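Ryu hand tool project: progress report to the Lovunitz program office
Period covered: August to Sun 28 November
Prepared by Seul-gi Yeo 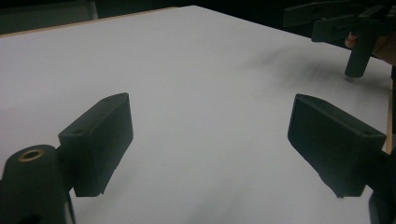 Work on Ryu went more slowly than planned this period, and the main reason is a fault in the gripper fingers that we did not catch until September. The fingers began losing alignment during recordings, and a batch of data had to be set aside. We print the fingers ourselves, and each one is held by screws. The blocks have the sloped top edge from the second design, with a small screw hole near the upper corner. They look sound from a normal working distance. Up close there are small chips along the lower edges, and we now record those at every inspection.

What happened

The first sign was a set of recordings in which the left finger closed past the center line. Rhydian Wogan noticed it while checking grasp widths against the readings from the tool. The reported opening was wider than the real one, and the gap got worse over a session. He stopped recording that afternoon and pulled the tool apart.

The screw seat in the left finger had crushed. The printed plastic under the screw head had given way a little each time the fingers closed hard, and once the screw was loose the finger could rock. The right finger on the same tool was starting to go the same way. We then checked the other tools and found the same wear on two of them. The fingers had been in use for 3,000 closings on average. Our own notes from the spring said to replace them at 900. That number was in the design file and had never been copied to the bench checklist, so the people running sessions did not know it. This was my oversight.

On one of the two worn tools the finger came off completely during a two-person session at Drernard. It dropped onto the table. No one was hurt, but the operators work with their hands close to the fingers and we treated it as a safety matter. All sessions at Drernard stopped for 12 working days.

Effect on the data

We set aside 200 recordings from the affected tools. Rhydian went through them and sorted them by how far off the finger position was. Most of the early ones can be kept with a correction to the width reading. The later ones can't, and we plan to record those tasks again. Please don't use anything from the affected tools in the Ronent comparison until he has finished the list.

What we changed

The new fingers have a metal insert under the screw head so the load no longer sits on bare plastic. The outside shape is the same, which means the old calibration steps still apply. Printing is also done with the part turned on its side now, after two test fingers split along the layer lines.

The replacement count is on the checklist at each station and the operator signs for it at the start of the day. Before a session, both fingers are pushed sideways by hand with the power off. If either one moves, the tool goes back on the shelf with a red tag and a note of the closing count.

Two-person sessions have restarted with a wider space between operators. One person calls out before closing the fingers if the other is reaching across.

Where we are now

All tools at Drernard have the new fingers. None has shown movement at the screw so far, but none has passed 900 closings yet either, so I would not call the fault fixed. We are keeping the old replacement limit until we have run one pair to failure on the test stand. The stand itself is built and waiting on a counter, which the supplier has delayed twice.

The small-parts tasks are behind. The stacking tasks are on schedule, as they were mostly recorded before the wear got bad.

Budget

The inserts and reprinting came out of the spare parts line, which is now nearly used up. We ask to move the unspent travel money into it. No increase in the total is requested.

Next period

Finish the failure test, re-record the lost tasks, and send the corrected width readings with Rhydian's list. We will report any further loose finger to your office the same day it is found, including those found with the power off.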